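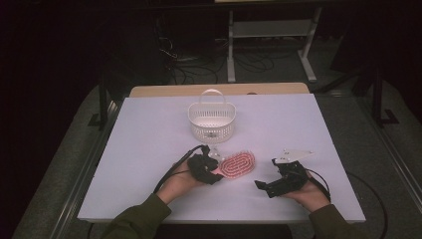
Small white basket and a red-bristled brush head on a white board.

Sturnus 2 folding quadcopter, by Hornelar

Back in stock. Ships from the Holst warehouse, usually next day.

Weighs 213 grams with battery in. Props guards push it over that so weigh it again if you fly with them on. Camera does 2.7K video, stills fine in daylight, grainy after dusk. Foam case inculded.

Specs
Takeoff weight: 213 g
Folded length: 152 mm
Max range, open field: 2883 ft
Battery: one in the box, spares sold separately
Controller: Rarkier R1, phone clip on top
Charging: USB-C, cable yes, wall plug no

Firmware: update before first flight. Older units drift left in a hover, the September update is supposed to fix it. Return-to-home works off GPS only, wait for the solid green light.

Registration: rules depend on where you live and what you fly for. Check your local aviation authority. We don't do it for you.

Price: $1059 for the two-drone school set. Singles, ask.

Returns within 30 days, unflown. Crash damage isn't covered, spare arms are.

Bulk orders and repairs: Lærke Lauritsen, use the contact form and put the serial number in.

Page updated 25 August 2020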